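Blending at home: speaker notes
Thursday, October 4, 2018, Grutunel tasting room

Opening. Wait for the chairs to stop scraping. Say who we are: Grutunel, 800 trees, one mill, too many opinions. Tonight is about tea towels and vinegar as much as oil, but don't tell them that yet.

Ask who keeps their olive oil next to the stove. Most hands go up. Look sad, briefly. Move on.

Part one: three bottles. Pass the Zesow first. It's the mild one, all ripe fruit and butter, and people will say they like it best. Let them. Then the Riquelme, which bites the back of the throat. Someone will cough. Coughing is allowed and is considered a compliment to the miller. The Vuvumau goes last - green tomato, cut grass, a bit bossy.

Part two: mixing. Start with 8 spoonfuls of Zesow and one of Riquelme. Taste. Add another spoonful. Taste. Write it down, because by the fourth cup everybody believes they will remember and then they don't. My notebook from July has 73 blends in it and I would serve two of them to guests.

Slow down here. Water and a slice of apple for everyone. If the apples have gone brown, call them rustic.
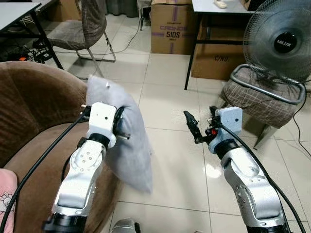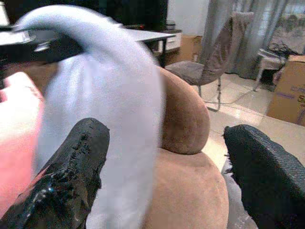
Part three: what a blend is for. A good one has a dish in mind before the first spoonful goes in. Beans want pepper, white fish wants quiet, and vanilla ice cream will take more bitterness than you'd think. Body is the hard word to explain, so go with the pillow: soft and pale gray, bulging around whatever presses into it. That's Zesow on its own. It gives way to everything, so the Riquelme has to do the pressing, and a little goes far.

Labels. Name, date, proportions. No puns after the second cup.

Questions. Yes, you can fry with it. No, the color doesn't tell you anything, and yes, that's why the cups are blue. The big tin is 177 dollars and I don't set the price.

Collect the pencils at the door. We lost most of them last time.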